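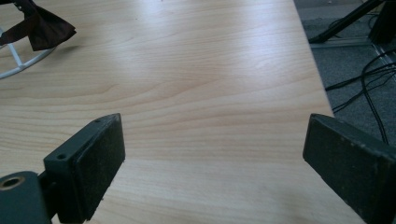

Light wood tabletop with a fine, wavy grain

Vollville Community Help – Parks, Museums and Attractions

Household membership and guest passes at the Bellamy Aquarium

Posted by Stuvby, Jul 15, 2026

Our household holds a family membership at the Bellamy Aquarium, which covers 2 adults and up to 4 children. We received 8 guest passes with the renewal packet. Relatives will be visiting in September, and I would like to know whether the passes may be used for the evening lantern walk or only for general daytime admission. The membership booklet refers to "regular public hours" and does not define the term. I would also appreciate knowing whether a member must be present when a pass is used.

Flovine

Guest passes are valid for general daytime admission only. The lantern walk is a separately ticketed event, and every visitor aged two and over needs a timed ticket for it, members included. Members do receive the reduced rate, but that rate applies only to the persons named on the card. Your relatives would pay the standard price.

As for the second matter, one adult member must accompany the guests through the gate and show photo identification together with the card. All 8 passes may be used on the same visit.

Please note that attendance at the lantern walk is limited to 500 visitors per evening. Members may reserve one week before general sales open – the date is given in the members' newsletter. Tickets may be moved to another evening once, subject to space, but they are not refunded.

harborlane_east

We used ours last year and had no trouble at the gate. I do not recall whether they asked for the card. Parking was extra. The touch pool closes earlier than the rest of the building, so visit it first if you have small children.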